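Home Courses Handouts Yarn Table Contact

Soft Toys in Crochet, Session 4: Stuffing, Sewing On and Faces

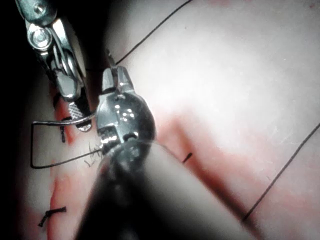

Metal jaw tips and a thin thread, close up

Welcome back! By now you should have all your pieces for the little badger: one head, one body, four legs, two ears and that silly stub of a tail. If you're still a leg short, bring your hook and finish it while I talk, I won't mind at all (I crochet through other people's talks too).

These notes go with the Kakdale group and the Pindbridge evening group. Pindbridge people, you're half a session behind after the snow in January, so skip the part on faces for now and we'll do it together next time.

Before you stuff anything

Lay your pieces out on the table in the shape of the animal. Turn each one over and check which is the right side. With single crochet worked in the round, the right side shows tidy little V shapes and the wrong side has short horizontal bars across it. Almost everybody has one leg inside out at this point. I had two on my first rabbit, and I gave that rabbit to my niece anyway and she never said a word.

Leave your long tails alone! A lot of you like to snip as you go. For this pattern the tails on the legs, ears and head are your sewing yarn, and they want to be as long as your forearm.

If you're putting in plastic safety eyes, they go in before the head is stuffed. The washer on the back has to be pushed on from inside, and once it's on it isn't coming off. Put both eyes through the front without washers, hold the head at arm's length, move them, look again, move them again. Then the washers. For the badger I like them between rounds 9 and 10 with six stitches between them, but try five if you want a more worried face.

One serious bit: if the toy is for a baby or a child who still chews things, don't use plastic eyes, buttons or beads at all, whatever the packet says. Embroider the eyes. I'll show both ways.

Stuffing

The bag of fiberfill on the yarn table is 800 grams and it's for everybody, so take a handful at a time. You'll be amazed how much a head eats.

Pull the stuffing apart with your fingers before it goes in. Small fluffy bits give you a smooth shape, and one big wad gives you a lumpy potato. I start around the outside, pushing bits against the walls of the piece, and fill up the middle last. For the legs, use the blunt end of a pencil or a chopstick. Not the pointy end of your scissors, please, I have watched those go straight through a paw.

How full is full? Here's how I go by feel:

Head: firm. It should spring back when you squeeze it.
Body: firm at the bottom, and very firm at the neck, more than you think.
Legs: firm in the foot and softer toward the top, so they lie nicely against the body.
Ears: nothing in them. Flatten and pinch.
Tail: a pinch of fluff, or leave it empty.

Wobbly heads are the number one complaint I get, and it's nearly always an understuffed neck. Keep adding little bits through the last gap while you sew the head on, right up until you can't get any more in.

If you can see white fluff between your stitches, your hook is too big for your yarn. You can't fix that now, so go down a size on the next one. The worsted we're using is Plusgate in shade 452 (the gray) and I'm getting a nice tight fabric with a 3.5 mm hook, but I'm a loose crocheter. Tight ones among you may be happier with a 4.

Closing a round piece

You've got six stitches left and a hole in the middle. Thread the tail on a yarn needle. Go under the front loop only of each of the six stitches, from the middle outward, all the way around. Pull gently and watch it close up like a drawstring bag, my favorite moment in the whole thing! Then poke the needle down through the center, bring it out somewhere on the side, pull a little so the center dimples, and snip close. The end slips back inside.

Sewing the pieces together

Pin first. Pin everything, then stand the badger up and walk away and get a coffee. When you come back you'll see straight away that one ear is too far back.

My order is head, legs, ears, tail. The Wieczorek booklet a few of you bought does the legs first, and that works fine too, so go with whichever you like.

For the head:
1. Line up the open edge of the body with the bottom of the head and put in four pins.
2. Go through a stitch on the head, then through both loops of the matching stitch on the body.
3. Keep going around, pulling snug every three or four stitches.
4. Stop a little before the end and stuff the neck again.
5. Close up, then go around a second time.

Yes, the second round really is worth it. Children carry these things by the head.

For the ears, flatten the bottom edge and whipstitch along the front, then come back along the back of the same edge. An ear that's only sewn along the front flops forward over the eyes, which is cute on a puppy and not so cute on a badger.

Faces

Use black embroidery floss, all six strands, and a sharp needle with a big eye. Start from underneath, where the neck will hide your knot. The nose is five or six straight stitches side by side, all going down to the same hole, so you get a small triangle. Then one straight stitch down for the chin line.

For sewn eyes, make three short stitches on top of each other across one crochet stitch, then a tiny white one beside it for a sparkle. Go slowly and look at the face from the front after each stitch. If you don't like it, pull it out! Floss comes out of crochet very easily and leaves no mark.

The white stripes down the head are surface crochet, and we'll do those in the second half once I've made the tea.

For next time

Finish sewing on the legs, both rounds. Bring the badger even if you hate it, plus your hook, stitch markers and 30 grams of any bright yarn for the scarf. We're in room 602 for the next session, up the back stairs past the pottery shelves, and the door sticks so give it a good push.

Left-handers, your scarf chart is on the back of the pattern sheet.

Last updated: February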